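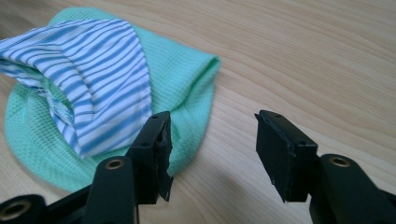 Drying room at Juver passes first load test; grower intake opens to 60 members

Category: Growers & Small Farms | Co-op News

2/7/21

The shared drying room at the Juver packing shed has finished its load test and will take members' produce from the first working day of next week. The room was built for herbs, sliced apples and hot peppers. Mushrooms are accepted in separate trays and are not dried in the same run as anything else.

The test used 400 pounds of fresh sliced apple, loaded in one batch across both racks. Air was held at 123 degrees F for the full run. Moisture was checked by weight at each tray position. The upper rear trays lagged the others, and the fan baffle was moved forward to correct this. A second run with the baffle in its new position gave an even result from top to bottom, and the baffle has now been screwed down. Please do not loosen it.

Guido D'Amico, who drew up the layout, said the size of the room was set by the power supply to the shed and could not have gone larger without a new line from the road. "We sized the heater to what the panel could carry," he said. "If members fill it every week through the fall, we can look at the panel again."

The heater and fan are the Tralik units bought in January. The controller is set by shed staff only. Members who need a lower temperature for leaf herbs should write it on the intake form, since herbs and fruit cannot share a run. Herb runs will be grouped on the same day where possible.

Intake

Sixty members can be enrolled in the first season. Places go first to growers who paid into the equipment fund, then in order of application. Forms are at the Juver office and at the Galli feed store. A member may book up to 2 rack positions per run. Unused positions are released the evening before and may be taken by phone.

Produce must arrive washed, trimmed and sliced to an even thickness. The shed has no slicing equipment and there is no plan to add any this year. Lots with visible mold will be turned away at the door. Label each tray with the member number, crop and date of harvest. Trays without a label go to the end of the line.

Charges are by rack position and not by weight. The rate is posted at the office and will be reviewed when the first power bill has come in. Payment is due at pickup. Dried goods left past three days will be moved to the dry store and a storage fee added.

Selling the product

Members selling under the Nustau label should note that the label rules require a final moisture reading on file for each lot. The shed will take the reading and issue a slip. Keep the slip with the lot. Lots dried at home may still be sold under the label if the reading is done at the shed, by appointment.

A short session on loading trays and filling out the form will be held at the shed before the first run. Enrolled members will get the time by mail. One person per farm, please, as floor space is limited.

14 shares | 3 comments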